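What happened with my hip claim

21st January

A few people have emailed since I mentioned the hip claim last summer, asking how it went and whether they should do the same. I am not a lawyer and I can only tell you how mine went.

Short background. I had my left hip replaced at the hospital in Hatenness. The part they used was later recalled by the company that made it, Varach. I found out from a letter that came in July, two pages, mostly telling me to see my surgeon for a blood test. I did that, the metal levels were high, and I had a second operation to take the thing out and put in another kind. The recovery was longer the second time. I was off work for 234 days counting both operations.

I did nothing about a claim for a good while. I had seen the ads on TV and figured they were for other people. What changed my mind was a bill for $1,596 that my insurance would not pay, for the blood work and a scan I only needed on account of the recall. I called the insurance company twice and got two different answers.

I called 3 law firms. One never called back. One wanted me to sign before anybody had looked at a single record. The third was Sutcliffe, over in Vekdale, and they spent most of an hour on the phone with me and then mailed the agreement so I could read it at my own table. It was a contingency fee, meaning they took a percentage if there was money and nothing if there wasn't. Read the part about expenses, though. The fee and the expenses are separate. Filing costs, copying, and the expert's time came out of my share after the percentage, and I would have missed that if I had signed over the phone.
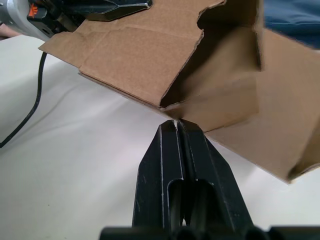
The records were the slow part. The hospital charged for copies and sent them in batches, and the first batch was missing the operative report, which has the stickers with the part number and lot number on it. Without those numbers you can't show which device you had. If you are at the start of this, ask for the operative report and the implant log by name. Asking for "my records" got me 175 pages of nursing notes and lab results and no stickers.

I also had to fill out what they call a plaintiff fact sheet. It asks for every doctor you have seen, every job, every prescription, every other claim you ever made. Mine took two weekends. I had to call my old dentist. Some of the questions felt like none of their business, but the lawyer told me that leaving one blank would only bring it back in the mail with a note on it, and she was right, because I left two blank.

My case was grouped with a lot of others in front of the same judge. It was not a class action, which is what I kept calling it. Each person still had their own case and their own amount. I never went to court and never gave a deposition. For months at a time I heard nothing, and when I called the office they were polite and told me there was nothing to hear.

The offer came by letter. It was based on a chart, with points for a second surgery and points taken off for age and for how long the first hip had lasted. I can't say the amount, that is part of what I signed. It paid the bill and the lost wages and left some over. My health insurance wanted part of it back for the second operation, which I had not expected, and that held up the check a further four months while the two offices went back and forth.

Would I do it again? Yes, but I would start sooner. My state has a time limit and I was closer to it than I knew. The clock on mine ran from when I learned about the problem and had nothing to do with the date of the surgery. Ask about that on the first call.

The new hip is fine. I walk most mornings, and stairs are still slower than I would like. If you emailed me about the implant log, I will write back this week, I have to find the form first.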